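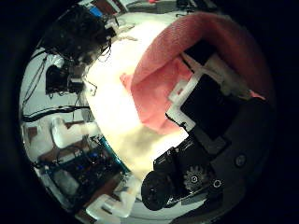 Nandorness fault

Print this page | E-mail this article

The Nandorness fault is a form of grip failure in robots that handle cloth. A gripper closes on a fold of fabric, and the controller records a secure hold although only the upper layer has been caught. The lower layer then slips when the arm lifts. The name comes from the Nandorness laboratory, where the fault was first logged in September during folding trials run by Tundon.

Cause

Early reports blamed worn finger pads. A review led by Tín Lâm traced the fault to the force threshold in the Driseck control software, which had been set for stiff parts.

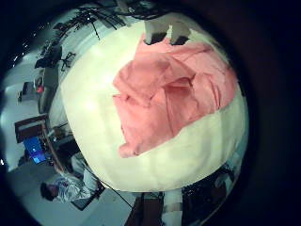
Soft cloth bunches as the fingers close, and the resistance of the creases can be read as a full grip. In a run of 4000 lifts, the fault was recorded 40 times. On 2 occasions the arm carried on with its programme and drew loose fabric into the finger drive, which stalled the motor.

Remedy

The review advised a pause of 200 milliseconds after closing, followed by a second force reading. Räsänen, which supplied the drives, later added a current limit that stops the motor when fabric enters the gears. Operators are told to cut the power before freeing trapped cloth by hand.

Filed under: Robotics | Faults and failures | Machine safety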